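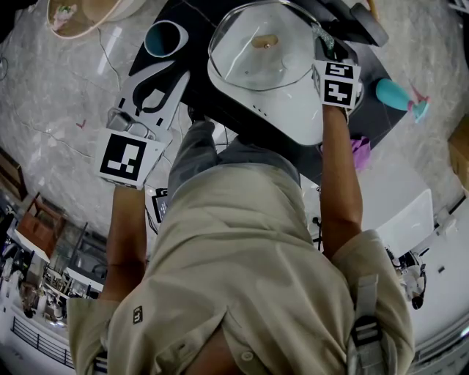 *Clear domed lid with a small tan knob, on a white countertop appliance.*

A **domed lid** is a cover for a kitchen vessel or a small appliance which rises in the middle and comes down on all sides to a round rim. It is found on cookers, frying pans, steamers, cake stands and butter dishes. In home kitchens the word is used most often for the clear kind, made of glass or of plastic, that lets the cook look at the food without opening.

## Shape

The curve of the lid has two uses. It gives extra height for food that stands above the rim, such as dumplings or a whole cauliflower, and it leads the water drops down to the side. Under a flat lid the drops hang in the middle and fall back on the food, and this can spoil the top of a sponge cake or of steamed buns. The height of the dome differs much between makers. The household guide by Mwanahawa Mfaume and Mounir Bennani calls a lid "low" when the fingers can reach the rim while the palm rests on the knob, and "high" in every other case. This rule is easy to remember but it depends on the hand.

## Knob

Most domed lids are lifted by a knob in the centre. It is normally fixed with one screw which passes through a hole in the lid, with a washer on the inner side. Knobs are made from wood, hard plastic, metal or cork. Wooden ones stay cool for longer but they should not be left in water. A loose knob is the most common fault of this kind of lid, and it is repaired by tightening the screw by hand, or with a small screwdriver when the lid is cold.

In the Atmont kitchen catalogue the knobs are sold separately, in 12 colours, together with the washer. The older Buvulix knobs have a wider screw and do not fit in these lids.

## Materials

**Glass** is heavier and keeps its clearness for many years. Lids meant for the hob or for steam use toughened glass, often with a metal band at the rim and a small steam hole.

**Plastic** is lighter and does not break so easily when it is dropped, but it takes scratches and may turn dull after much washing. Some plastics are only for cold food or for keeping off dust. The maker's marking should be checked before such a lid is used with heat.
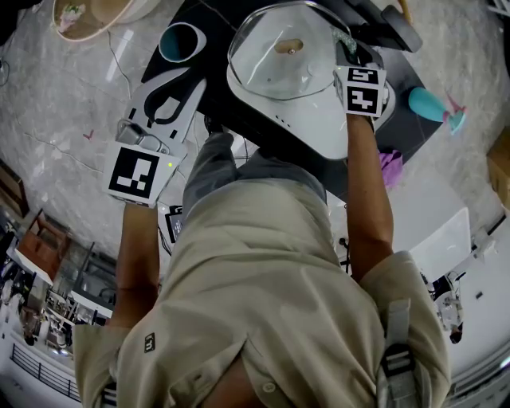

A lid of one material should not be put in place of the other only because the diameter is the same. The weight is part of how it sits on the rim, and a light lid may rattle or move when the steam is strong.

## Cleaning and storage

Clear lids are washed with warm water, mild soap and a soft cloth. Rough sponges leave fine lines which catch the light. White marks from hard water can be removed with vinegar - it is left on the inside for some minutes and then rinsed away. The place under the knob collects grease, and Pendo Muli advises to take the knob off 2 times in a year and wash both parts.

For storage the lid may be left on its vessel, or turned upside down with the knob inside the vessel, which saves height in a low cupboard. Domed lids do not stack well on each other. A cloth laid between them prevents scratches.

## See also

- Cloche
- Saucepan
- Steamer basket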